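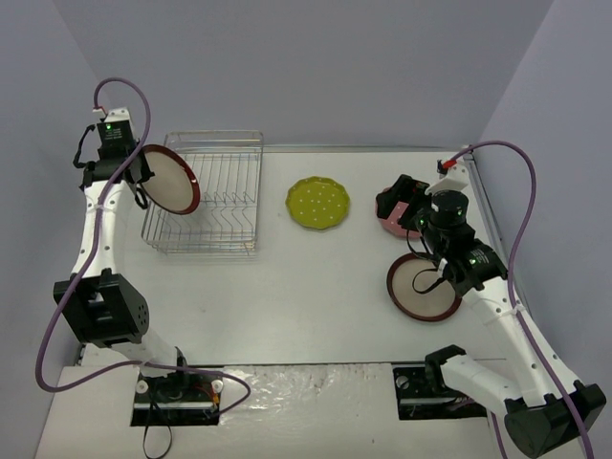 Wire dish rack on a white tabletop, with lime-green, pink and red-rimmed cream plates.

Skokberg Wire Dish Rack: Review
Aug 21, 2026

I bought the Skokberg rack to replace a plastic one from Todel that had gone brittle at the corners. My kitchen has a short counter to the left of the sink and not much else, so I wanted something rectangular that would sit against the wall and stay there.

The rack is stainless steel. There was nothing to put together. It comes without a drip tray, and the box doesn't make that very clear. I used the tray from the Todel for a week, but it was too narrow and water ran off one end onto the counter. A folded towel works better for now.

Dinner plates are what I wash most, and they stand up well in it. They don't lean on each other much, so the backs dry as well as the fronts. Thin salad plates are less steady. If I set one in carelessly it slides down at an angle and I have to straighten it. Plates with a raised rim need a slight tilt on the way in. After a few days I stopped noticing.

Bowls are the weak spot. Cereal bowls fit if they go in on their sides, but deep soup bowls take up the space of several plates and still end up crooked. I lay those upside down on the towel instead. Mugs are fine along the end.

The feet could be better. On a smooth counter the empty rack moves if you bump it. With a full load it stays put.

Cleaning is easy. I wipe it down every couple of days and give it a proper scrub with vinegar when the hard water marks start to show. No rust so far, but I've only been using it since the beginning of August.

I also looked at the Anodura, a two-level rack that holds a lot more. It was too tall to go under my cabinets. If you cook for a family and have the height, look at that one first. For two people who wash up after every meal, the Skokberg is big enough. I'd buy it again, though I'd order a tray with it.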